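Starville Makers > Guides > Events > Running a hands-on gripper table

Guides | Tools | Calendar | Join | Contact

How to run a hands-on gripper table at an open day

Jul 29, 2024

Our July open day at Starville had a table where visitors could pick up a pair of hand-held grippers and try to handle a piece of cloth. These are the steps we used. They should work for any group that wants to show how people teach robots to do household jobs.

What you need

One pair of hand-held grippers with marker cubes attached. One table with clear space on all sides. A flat sheet in a pale color to mark the work area. Several small cloths in strong colors. A laptop with enough free disk space. Our recordings for the day came to 88 gigabytes.

Setting up

1. Put the table where a line can form without blocking the door. We started too close to the entrance and had to move before noon.

2. Lay the sheet near the middle of the table. Visitors should be able to reach it without stretching.

3. Check that every marker cube is tight on its gripper. A loose cube spoils the tracking, and you won't see the problem until you look at the data later.

4. Route the cables before anyone picks up a gripper.

5. Record a short test and play it back. If the cubes drop out of view, change the lighting first.

Running a turn

Give each visitor 5 minutes. Let them open and close the grippers in the air a few times. Then put one cloth on the sheet and ask them to lift it with both hands before they try to fold it.

Tell them to lean in over the table if they need to. Most people hold the grippers too high at first and pinch nothing. The tips have to come right down to the fabric. 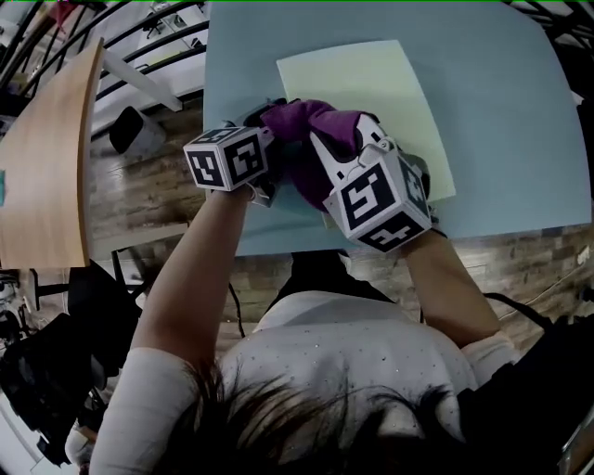 Chow said the lifting was easy enough and the hard part was letting go, with the cloth sliding out of the fold each time a jaw opened. We heard the same complaint all afternoon. What helps is to press the fold down with one gripper, open the other one slowly, and move it straight back along the table.

Stop the recording before the visitor puts the grippers down. Save it, shake out the cloth and drop it back on the sheet for the next person. Don't lay it out flat. A bunched cloth makes a better task.

If a turn goes badly, keep the recording anyway and mark it as a failed try. We used a plain text file with the turn number and one word, "good" or "failed."

Showing what it is for

People ask what happens to the recordings. Have a second screen nearby with a robot arm doing the same kind of job. We played a clip from the Vokness workshop on a loop, with the sound off. Keep the talk short, and let people go back for another turn if the line allows it.

Packing up

Copy the recordings to a second drive before you shut down the laptop. We had 470 of them from 897 visitors through the door, and the copy took most of an hour. Wipe the gripper tips, take the cubes off and store them in a hard case. The Sorar case fits both grippers if the cubes are packed separately.

Charge everything the same evening if you are open again the next day.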